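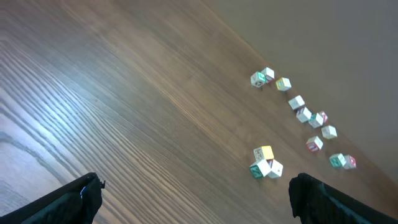 ok thread on naming a small business bc I've now done it badly and then less badly and people keep asking

first name we had was Grutatby. it was a mashup of our old street and my grandmother's nickname. we loved it. could not get one single customer to spell it

I'd say it on the phone and there'd be this pause. then "can you spell that." then I spell it. then they write Gruttaby. the email bounces. we lose the order and find out two weeks later when they call, annoyed

so rule one, say it out loud to a stranger over a bad phone line. if they can type it into a search box after hearing it once, keep it. if not, bin it, don't argue with them about how it's phonetic really. I argued. for a year

rule two, check the name in every language you sell in. we sell tea towels and table linen, mostly to cafes, lots of them run by families who speak something else at home. Mahmoud Zaki (he does our books, very patient man) went down my list and crossed out 2 in the time it took to drink a coffee. wouldn't tell me what one of them meant 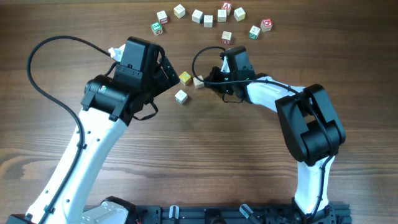

rule three is the surname question. my business partner is Wael Cherkaoui and for a while we were just going to be Cherkaoui. nice word, looks great on a label. but then his cousin opens a shoe place with the same name and now both of you get each other's invoices. also if one of you ever leaves it gets weird fast

we did run as Cherkaoui for one season. still get the odd letter about insoles

four: domain and handle BEFORE you fall in love. I had Oritz on the list for ages, had drawn the logo and everything, went to register it and every version was gone. spent a whole evening considering oritz-linen-co-shop type stuff. don't do that. go to bed

five, do not hold a vote. we put 40 names in a spreadsheet and sent it to family. everybody picked a different one and then everybody was offended. my sister still brings hers up at dinner

what worked was smaller. Wael and I each picked one letter we liked the look of, built short words out from those, said them in the van on deliveries. after a few days most of them sounded stupid and a couple didn't

Stunora was one that didn't. means nothing. three syllables, you hear it and you can spell it, mostly. people do sometimes write Stenora but the email for that one comes to us too, I bought the typo. cheapest thing we ever paid for

(buy the typo. should of been its own rule)

costs, since someone asked - filing the name change was $50 where we are, check your own state. that part is nothing. the labels are what hurts. woven labels come in huge minimum runs and we had a full box with the old name on

Wael wanted to unpick and resew every towel. I wanted to sell them off cheap as they were. we sold them off cheap. a cafe owner told me she liked the old name better, thanks, great

last bit, tell your regulars before you change it. a real message to each of them, a line or two. we just swapped the header on the invoice and a bunch of people thought it was a scam and didn't pay. totally fair, I wouldn't of paid either

anyway if you're stuck on a name put it below and I'll say it out loud in the van tomorrow and report back. short ones first pls, I'm driving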